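Satik Sorting Tubs: a review after one winter of bricks

Last updated 2025-04-27

We use cookies to remember your settings and to count visits. By staying on this page you accept them.

I bought the Satik tubs in December, when the big cardboard box that held all our toddler bricks finally split down one side. They come from Ledell, who sell mostly kitchen and laundry storage, and they aren't marketed as toy storage at all. The label says "household tub" and leaves it at that. I have used them nearly every day for brick sorting, so that is what I am reviewing.

The tubs are plain plastic with no lids, no handles and no wheels. The corners are rounded, inside and out, and the rim is thick enough to grip with one hand. You choose the color and size separately. I went with dark teal for most of ours and yellow for the odds and ends.

The rounded corners matter more than I expected. Our old tub had square corners with a deep groove where the walls met the floor, and small pieces wedged themselves in there. With these, I can run my hand along the inside and everything comes up. The inside is smooth and a bit shiny, so it wipes clean with a damp cloth.
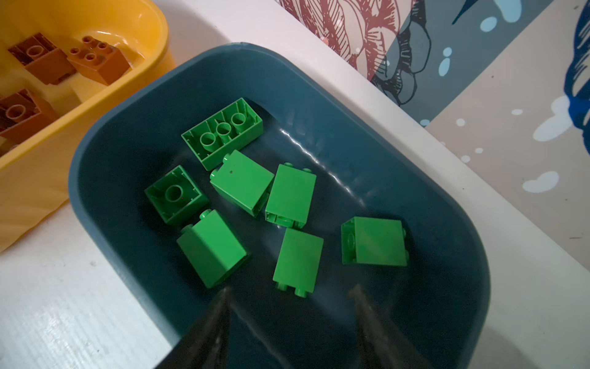

Color sorting is the obvious use. Green goes in one tub, and you can see what you have from above without digging. The chunky bricks are easy on this front. I tried the same tub with the small standard bricks from an older set and it worked less well, as they settle into a flat layer and you end up stirring. If your collection is mostly small pieces, shallow trays are better. I have some Geltach trays for those and have no complaint about them.

Height is a good compromise. The walls are low enough that a three-year-old can reach the floor of the tub, and high enough that a dropped brick stays in. Mine slid on a bare tabletop at first when a child leaned on the rim. I put 2 strips of Tekin grip tape underneath each tub and the sliding stopped. I think the maker should include feet of some kind.

Noise is the main drawback. Hard plastic bricks dropped into a hard plastic tub are loud, and louder still on a table. A square of felt in the bottom helps, but then you have felt to wash.

The plastic has held up well. One tub went down the basement stairs full and came out with a scuff on the rim. Another spent a week outside holding chalk and did not fade that I can see. The dark teal shows dust and crumbs. The yellow hides them, if you care about that.

I also keep different sizes out together when we sort. The large one takes whichever color there is most of, and the smaller ones take the rest. The way I do it is to tip the lot in a loose pile in front of the tubs, pull the biggest color first, and leave the odd shapes such as wedges until the end. It goes faster with the tubs lined up at the back of the table, where they are out of the way of elbows.

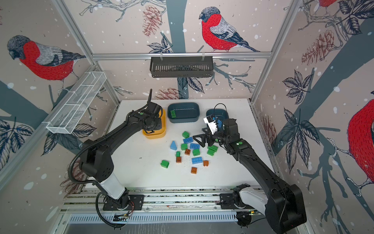
Tipping out the bricks also brings out whatever has collected with them, so expect to wipe the table afterward. I now wash the bricks every couple of months in a mesh bag and let them dry overnight, open side down.

Stacking is only fair. Two empty tubs of the same size nest neatly, but full ones can't be stacked without a lid, and Ledell does not sell one. A different-sized tub will sit inside the large one, which saves some shelf space.

Would I buy them again? Yes, for big bricks. I would get one more large one and skip the smallest size, which fills up too quickly. My rating is four out of five, with the point off for the sliding and the missing lid.

Kyrylo Marchuk

Comments (3)

bricksandmortar_dad: Do the large ones fit a standard cube shelf? Mine are a little tight with everything I try.

Kyrylo Marchuk: Ours go in, but the rim rubs on both sides. Measure first — the rim sticks out past the walls.

jonquil: We keep 2,000 small bricks by color and I agree about trays. Tubs were hopeless for that. Good for the toddler ones though.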